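Ticket 632: Clukex water flosser, low pressure and pulsing after tank refill
Opened by: Lăcrămioara Bratu
Product: Clukex countertop flosser, second handle, standard tips
Status: Closed
Opened: July 2024

Problem as reported

The unit loses pressure partway through a session. It starts fine on setting 3, runs for 15 seconds or so of normal use, then drops to a weak pulse. Turning the dial up makes the motor louder but the jet stays weak. I use it every night because I have a fixed retainer behind my lower front teeth and string floss is slow going. The weak jet does not clear anything from under the wire.

The trouble began in June, after I moved to Sundcombe. Same outlet type, same tips, same routine. I fill the tank with lukewarm tap water and nothing else.

Reply 1, support

Please try the following and report back.

Take off the tip and run the unit with the handle over the sink. If the flow is strong with no tip, the tip is blocked.
Remove the tank and check the small black valve in the base. It should spring back when pressed.
Look along the hose for kinks, mainly where it goes into the handle.

Also let us know if you have added mouthwash or salt to the tank at any time.

Reply 2, Lăcrămioara Bratu

No tip: flow is a little better but still pulses. Valve springs back, though slowly. Hose is straight, no kinks. I tried a new tip from the pack and it made no difference.

No salt. I did use Dulia mouthwash in the tank a few times in spring, one capful each time, and did not always rinse after.

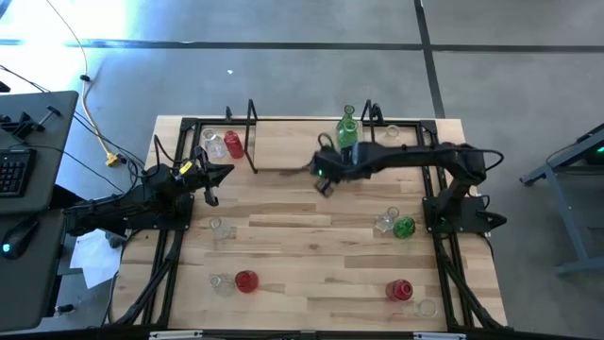 I should add that the water here is hard. The kettle needs cleaning far more often than it did at the old place. There is a white ring inside the flosser tank at the fill line and a chalky spot around the valve.

Reply 3, support

Slow valve plus a white ring points to scale, and mouthwash residue can make the valve sticky as well. Please descale before we look at a replacement.

1. Mix 75 ml of white vinegar into a full tank of warm water.
2. Run half of it through on the lowest setting, handle in the sink.
3. Switch off and leave it to stand for 15 minutes.
4. Run the rest, then two full tanks of plain water.
5. Press the valve several times with a clean finger before putting the tank back.

Do not use boiling water. Leave the tank empty with the lid open between uses.

Reply 4, Lăcrămioara Bratu

Done twice. After the first round there were white flakes in the sink and the pressure held for half a tank. After the second it held for the whole tank on setting 3. Valve moves freely now. Setting 5 still pulses slightly at the very end - I can live with that.

My gums bled a little the first two nights at full pressure and have stopped. My hygienist at Căpraru said to stay on a low setting for a week and go along the gumline.

Reply 5, support

A slight pulse at the end of the tank is air coming in as the water runs out and is normal. Repeat the vinegar rinse once a month in a hard water area. If bleeding comes back and continues, please see your dentist.

Closing as resolved. Reply to this ticket if the pressure drops again.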